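Troltberg hand-held gripper from Dinov goes on sale, with a wider opening and new finger blocks

March 28, 2024 – Dinov

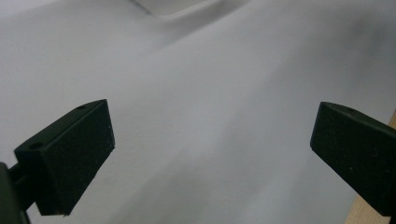

I'm Jelle Kramer, I run the small hardware team at Dinov, and as of this morning you can order the Troltberg, our hand-held gripper kit for people who record manipulation work by hand and train their robots on it later. I've been waiting to type that sentence for a long time! The question we got most about our first kit was whether it could open wider, so that's where we started. The two black fingers now sit well apart when you let go of the trigger, with a good wide gap between the tips, and you can come down over a bowl or a folded towel without nudging it first. Each finger is one thick, angular block with a blunt end – no thin tips to bend when you bump the tabletop, and people do bump the tabletop (me more than most).

We left the broad sides matte. Our early samples were shiny, and every ceiling lamp in the building showed up in the recordings as a bright stripe. The matte ones pick up the odd speck and scuff with use, and I'd take that over the stripe any day.

The kit comes with the handle, the camera mount, 2 pairs of fingers, a charger and a soft case. Swapping a pair takes me five minutes with the hex key in the case, and after that you run the calibration routine, where you open and close the gripper six times and wait for the beep. A full charge lasts five hours of recording. If you already own our first kit, your old fingers won't fit the new handle. I know that's annoying, so owners get 20 percent off until the end of July.

Software comes from our friends at Soratik, whose recorder app is included for the first year. It sorts your takes by task, lets you throw out the bad ones right from the handle (hold the side button, wait for the buzz), and exports in the formats most labs already use. Gruber is handling sales and repairs, and they're keeping spare fingers on the shelf, so a broken part shouldn't stop your whole week.

We had six teams using the kit over the winter, mostly on kitchen and workbench tasks. Their notes changed a lot. The handle got shorter, the trigger got lighter, and the beep got a volume setting after one very direct email. A left-handed handle was the other big request – it isn't ready yet, and we'd like to have it out in July.

Orders are open now through Gruber, and the first boxes ship next week. If you write about this stuff and want a loaner for two weeks, ask for me by name at the Dinov press desk. Tell me what you plan to pick up with it and I'll pack the right fingers.

Press contact: Jelle Kramer, Dinov
Sales and repairs: Gruber
Recorder app: Soratik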